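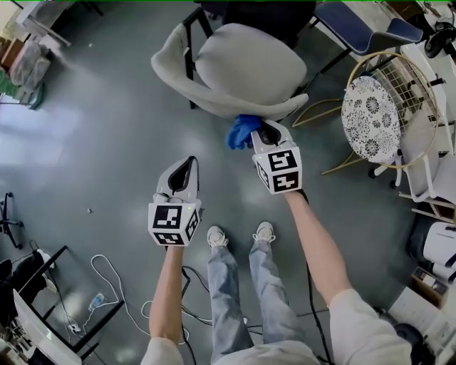
Ticket: Chair-wiping routine drops the cloth and then carries on without it
Product: Bravo arm, tidy-up package
Opened by: Clandstead workshop
Status: Open, waiting on Ginby support

Opened August 28, 2021

Hi folks, me again! Same Bravo, new problem. We've been trying to get it to wipe down chair seats (upholstered ones mostly, plus a few of the hard ones out in the shop) and it keeps losing the cloth. It picks it up fine, gets it over to the seat, makes a pass or two, and then the cloth stays behind on the chair while the gripper goes on happily polishing thin air. No error, no beep. The log says "task complete."

I ran it 30 times yesterday. It finished the job 9 times. The rest were all the same story, cloth left on the seat, usually near the front edge where the fabric curves over.

What I've tried so far:

Bumped the grip force up 2 notches. The cloth stays put longer, but now the jaws drag on the upholstery and the whole chair scoots along with it. Our floor is pretty smooth, so it doesn't take much.

Swapped in a thicker cloth. Worse! It grabs one fold and the rest slides out.

Reran the Caria calibration with the lights off on the window side, in case glare was bothering it. No change that I could see.

By hand, with a pair of hand-held grippers, I can do it all day. I pinch the cloth at the front lip of the seat, bunch it up a bit first, and pull toward me. The bunching seems to matter a lot. If I pinch it flat it slips for me too, so I don't think the jaws are the problem. I think it's picking the wrong spot on the cloth and has no clue when it's let go.

Update 1
Thanks for the quick answer. Yes, firmware is current, and yes, I power cycled it (twice, because I know you'd ask). Slowing the wipe down to half speed helped some on the hard seats and did nothing for the soft ones.

Update 2
Tried the "regrasp" setting you sent. It does bunch the cloth now, which is great, I actually cheered. But it still can't tell an empty gripper from a full one. Is there any way to have it check the jaw gap between passes? If they close all the way, stop and go look for the cloth. That would be plenty for me.

My boss wants to know if this thing can do the shop chores by November. I told her sweeping, maybe, and chairs, not yet. For now I'm wiping them myself, and it takes me less time than setting up the run. Please leave the ticket open, I'll try the next build as soon as you've got one.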